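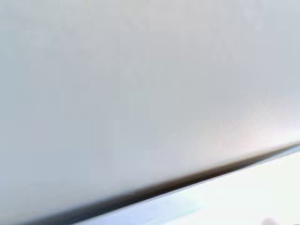 Pale surface, close view.

Pallia Facilities Helpdesk
Ticket 101: Low hot water flow, staff kitchen, Turkton building
Opened: Monday, January 13, 2025
Priority: Normal
Status: Awaiting confirmation

Summary of fault
The reporting department states that the hot supply in the second-floor staff kitchen has become weak. Cold flow is reported as normal. A similar report was logged in November and closed after the aerator was cleaned. The earlier ticket has been linked to this one.

Checks requested by the helpdesk
The department was asked to time the filling of a 2 litre jug from each supply, with the tap fully open and no other outlet in use. The cold supply filled the jug in 10 seconds. The hot supply took 25 seconds.

The department was also asked whether the washroom on the same corridor was affected. It reported that hot flow there was normal. The fault is therefore likely to lie between the branch to the kitchen and the tap itself – most probably at the isolating valve or the flexible hose.

Sink and tap: 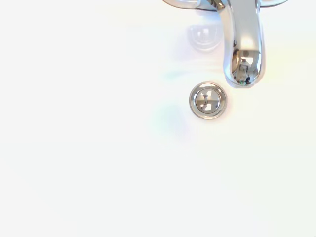
Reply from Kendutow: we have read the timings and agree that the boiler need not be looked at for now. Please ask the department to clear the cupboard under the sink before our visit, as the valve cannot be reached otherwise. We will bring a replacement hose.

Helpdesk response
The request has been passed on. The department has been told not to turn the isolating valve, which was noted as stiff in November. The kitchen may remain in use until the visit.

Outstanding
Kendutow to confirm a morning visit. Cost code to be supplied by the Turkton office. The jug test is to be repeated after the work and the new timings added to this ticket before it is closed.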